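Mar 12, 2018

# Week 5: Building a place that feels lived in

Hi all! These are my notes from the worldbuilding session, tidied up a bit (not much, sorry). We spent most of the hour on Endstead, the harbour town from the second season of *Tarigan*, so have your episode guide handy.

**Why Endstead works**

The town has a population of 900 in season one and 2,000 by the end, and you never get a speech explaining the change. You see extra washing lines. The ferry queue gets longer. Somebody complains about the price of eels – that's my favourite bit, and it's a throwaway line in the background of a bar fight!

I asked you to list what you remembered about the place before we rewatched the clip. Most people wrote down the colour of the lighthouse and the smell of the tannery, which is funny given that television doesn't smell. It comes from characters covering their noses whenever they turn up Ullov Street.

**Places with owners**

Ullov Street itself is a good one to study. The net loft, the pawnshop and the boarded-up chapel all belong to the Purkum family, and the writers keep that in mind even in episodes where no Purkum turns up. Doors have the same green paint. The locks match. When the heroes break into the chapel in the finale, they use the key they pinched from the pawnshop back in episode three, and it feels fair.

Compare that with the mountain fort, where rooms seem to appear whenever the plot needs a dungeon. I still enjoy those episodes (the goat chase!), but I couldn't draw you a map.

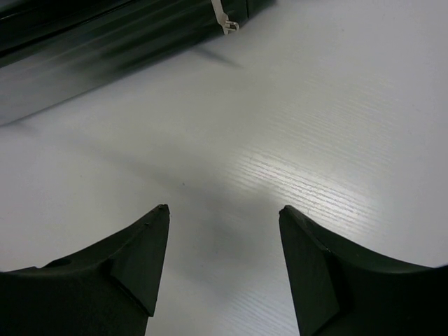

*Two dark green gripper fingers over a white tabletop.*

**Terms to know**

- *Anchor*: a spot the story keeps coming back to, like the ferry steps
- *Residue*: traces of earlier events left in the setting
- *Soft border*: the point where the known map stops and rumour takes over

**For next time**

Write 1,000 words set in one street of your own making. Give at least two buildings the same owner and don't tell me who it is – I'll try to work it out. Please read the Tarigan companion chapter on the salt road too, and if your January piece still hasn't come back to you, grab me after class.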